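Chapter 8

Learning Long Tasks from Short Demonstrations

In this chapter
8.1 Why long tasks fail
8.2 Cutting a demonstration into stages
8.3 The Coltton drawer study
8.4 Scoring by stage
8.5 What the results do and do not show
Exercises and further reading

Chapter 7 dealt with single movements: reach, grasp, lift, place. A robot that can do each of these well may still be poor at putting away the shopping. The trouble lies in the joins. A grasp that ends a little off centre is still counted as a good grasp, but it hands the next movement a worse starting position than any it saw in training. After four or five joins the errors have added up and the arm is somewhere its teacher never took it.

There are two common ways of dealing with this. One is to collect many more full-length demonstrations and hope that they cover the bad starting positions. The other is to cut each demonstration into stages, train on the stages, and add extra examples only where one stage hands over to the next. This chapter is about the second way. We call it staged imitation, following Keane and Stępień, whose work at the Coltton laboratory is used as the main worked case.

The method needs three things: a list of stages, a rule for deciding when a stage has ended, and a set of short demonstrations that begin from imperfect positions. The list is written by hand. The rule can be learned, although in the first version it was a simple test on the position and speed of the gripper. The short demonstrations are cheap to collect, as the operator does not have to repeat the whole task to obtain one handover.

Finbarr Keane and Teodor Stępień chose a task with a drawer because drawers punish small errors. If the drawer is not fully open, an object set down inside may catch on the front panel. If the gripper stays too close to the handle after pulling, the next movement starts with a collision. The task has a fixed order: open the drawer, move the objects from the tabletop into it, close it. The objects differ in shape and stiffness, so that no single grasp serves for all of them.
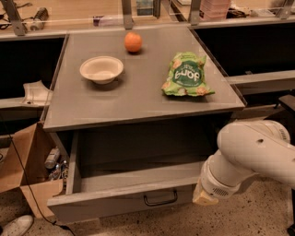
Figure 8.1 The drawer task with the drawer open and the orange, bowl and snack bag still on the tabletop. The gripper is to the right of the drawer front.

The handover between opening the drawer and making the first grasp gave the most trouble in the early trials. In the full-length demonstrations the operators nearly always drew the arm back along the same path, and the trained policy had little to go on when the arm finished anywhere else. Keane and Stępień collected 432 short demonstrations, all beginning with the drawer open and the arm in a different place. They added these to the 59 full-length demonstrations they already had and trained again, leaving the network itself unchanged.

The comparison is therefore a narrow one. Policy A was trained on the full-length demonstrations only. Policy B was trained on both sets, with stage labels. Section 8.3 gives the training details and explains how the labels were checked. Readers who have used the Donora simulator in Chapter 6 will find that the same file format is used here, with one extra field for the stage number.

Scoring needs some care. A simple count of completed tasks treats a run that fails on the last push of the drawer in the same way as a run that never touches the handle. In Section 8.4 we score each stage separately, given that the stage before it was completed, and then look at the task as a whole. The two scores can disagree, and Exercise 2 asks you to construct a case in which they do.

Before reading on, you should be comfortable with behaviour cloning (Section 5.2) and with the idea of a drift in the input data (Section 7.6). The proof at the end of Section 8.4 may be left out on a first reading.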